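Tromia Two-Arm Teaching Station

The Tromia station lets an operator show a pair of robot arms a task by remote control. Each demonstration is recorded from start to finish and stored for later training. The system is offered to universities, technical colleges and company laboratories by Skollico, and may be ordered with physical arms, with the Prella simulator, or with both.

Operator Controls

The operator sits at a separate console and holds one hand control for each arm. Moving a control moves the matching gripper; a trigger opens and closes the fingers. Either arm can be paused while the other continues, and a foot pedal marks the beginning and end of each attempt.

Wrist View

Each arm carries a wide-angle view at the wrist, looking out between the two black fingers. Operators are advised to keep this view open when working with small parts, such as the tan pieces spread on the white tabletop in the Prella scene. The second arm remains in sight at the left, which helps the operator judge the space left between the two.
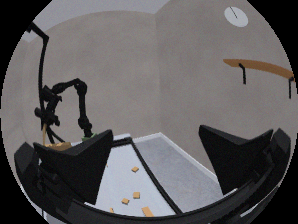 Prella Simulator

Prella runs the same controls without hardware. New operators normally complete 13 practice sessions in the simulator before they are assigned to physical arms. Scenes can be reset with one key, and the starting positions of loose parts can be varied from one attempt to the next.

The block construction scene places both arms over a pale work surface inside a black metal frame. Two upright panels joined by a wooden beam stand toward the back, and small wooden pieces lie over the front half. The room view is intended for supervisors, who can follow both grippers at once – the wrist views remain with the operator.
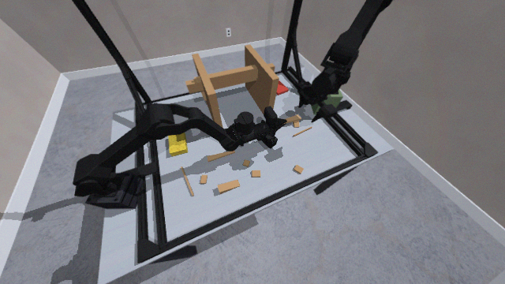 Recording and Storage

- Storage for 2,000 demonstrations on the standard unit
- Playback at normal or reduced speed
- Operator notes attached to each attempt
- Failed attempts kept or removed at the operator's choice

Ordering

The Nikolaidis training package adds 10 hours of instruction at the customer's site. Orders received after August are scheduled for the following term. Written quotations are available on request from the Skollico sales office.

Shares: 93

Contact | © Skollico. All rights reserved. | Back to top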